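Work and Automation, session 6: who teaches the machine?
Notes by Siham Sfeir

Read the Cetudora report before the seminar. It is 100 pages long and you can skip the foreword, where the word "empower" does most of the lifting.

The claim we are testing is that staff at the Britthorpe site "moved up" when handling work was automated. Look at what the new job involves. A worker holds a gripper by hand, closes it on an object, moves the object, lets go, and does it again. The recordings are used to train the arm that will do the same task later. The target in the report is 1,205 recordings per item type. Pay stayed on the old grade.

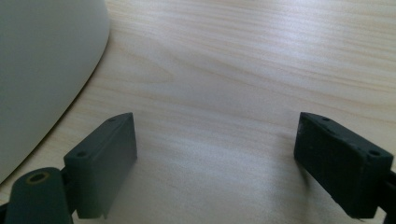

Management calls this skilled work, and I think it is. Knowing how wide to open the fingers, or when to slow down, is something people learn on the job over years. My doubt is about who keeps the benefit — the report has a chapter on savings and a single paragraph on wages.

Osagie's reply (on the reading list) says workers gain a say in how the machine behaves. Perhaps. I could find no case in it where a worker refused a task and the task was dropped.

For the seminar, bring one page on this: should people be paid again when their recordings are reused at another site, as happened at Prorerthorpe? Essays on the same theme are due in September.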